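Unit 6: Grasp loss and late detection

Reading for this unit: the Nindgate incident summary (two pages) and the gripper chapter of the lab manual. Bring the force log printout from Unit 5.

6.1 Background

The Nindgate cell sorts mixed household items into lined bins. It has one arm, a two-finger parallel gripper, a wrist camera and a fixed camera above the table. The cell was set up by Killian Vidal and Hiwot Birhane and ran without a serious fault until December, when it began dropping smooth cylindrical items during transfer. Most drops were harmless. One was not: an 800 gram container left the fingers at full transfer speed, cleared the low side guard and landed in the walkway. Asnakech Demissie was standing outside the guard at the time and was not hit. The cell was locked out the same afternoon.

The drop itself is a common failure. The part that matters for this course is that the controller reported a good grasp on every one of these cycles and kept reporting it after the item was gone.

6.2 What the controller knew

The grasp check at Nindgate used two signals.

Finger position. If the fingers stop before the fully closed position, something is between them.

Motor current. If the current stays above a threshold for the hold time, the fingers are pressing on something.

Both signals were read once, at the end of the close command. After that the result was stored as a flag, and the transfer motion used the flag. No later reading could clear it. An item lost one second into the transfer was carried, as far as the software was concerned, all the way to the bin.

A second weakness was in the threshold. It had been set with a rubber test block, which has high friction and does not deform much. A smooth plastic wall needs more normal force for the same weight, and a thin wall bends inward under that force. The fingers then stop at a position that looks like a firm hold, while the contact patch is small and the margin against slip is low.

6.3 Friction and margin

For a two-finger grasp with equal normal force N on each side, the largest weight that friction alone can hold is

W = 2 x mu x N

where mu is the friction coefficient between pad and item. The arm also accelerates, so the load during transfer is the item mass times the sum of gravity and the vertical acceleration. Horizontal acceleration adds a load across the pads and must be combined as a vector.

Worked case. Take the 800 gram container. Its weight is 7.85 N. The pads at Nindgate were closed with a normal force of 12 N each. With the rubber block, mu was taken as 0.9, which gives a holding limit of 21.6 N and a comfortable margin. With a smooth wall and a dusty pad, mu may be 0.35. The limit is then 8.4 N. The item can be held still, and it will slip at a vertical acceleration of less than 1 m/s2. The transfer motion used more than that.

Students often propose raising N until the margin is restored. Check the wall first. A thin wall can buckle before the margin is reached, and a buckled wall changes the geometry of the contact in ways the position signal does not show.

6.4 Timeline of the incident cycle

Close command sent. Fingers stop short of closed. Current above threshold. Flag set.

Lift starts. Current falls by 30 percent in the first part of the lift. This is in the log and was not used.

Transfer starts. Item leaves the fingers. Fingers continue to close until they reach the end stop. The position signal now reads fully closed, and it was not used either.

Arm completes the transfer and opens over the bin. Cycle counted as a success.

Getachew Ejigu, who reviewed the logs, found the same pattern on earlier cycles back to the start of the month. The success count for that period should be treated as unknown.

6.5 Wrist camera as a second source
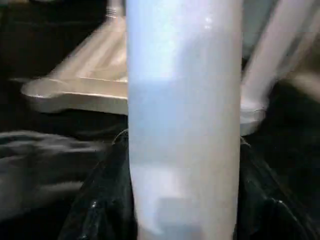
A wrist camera is the obvious independent check on a force-based flag, and the revised cell uses one. It has limits that must be written into the check. Motion blur is the first: with the pale cylinder between the fingers, its sides stay fairly sharp while both fingers are smeared, so a detector that looks for finger edges will do badly on a view in which the item is easy to find. Shiny surfaces are the second. The glossy black material at the bottom of the view carries thin highlights along its folds, and a simple edge filter can report those as item edges. Occlusion is the third. The base of the cylinder is out of view, and a camera in this position says nothing about what the lower end is touching.

For these reasons the camera check may veto a grasp but may not confirm one alone. The rule used in the Keltamari course cell is the same.

6.6 Corrective actions

The grasp flag was replaced by a state that is evaluated every 40 ms through lift and transfer.

Loss of grasp now triggers a controlled stop — the fingers hold position and the arm does not return home on its own.

Transfer speed is limited until the grasp has been stable for the full lift.

The side guard was raised. Hamdia Dinsa approved the new height after drop tests with the Viller pads fitted.

Pads are cleaned and inspected at each shift start.

6.7 Exercises

1. Using the worked case, find the normal force needed for a vertical acceleration of 3 m/s2 with mu = 0.35. State the safety factor you chose.

2. Draw the state diagram for the revised grasp check. Mark each transition that the original software lacked.

3. The Berhe gripper holds its last force when power is lost. Discuss whether this would have changed the outcome of the incident cycle.

Written answers to exercise 3 should not exceed one page.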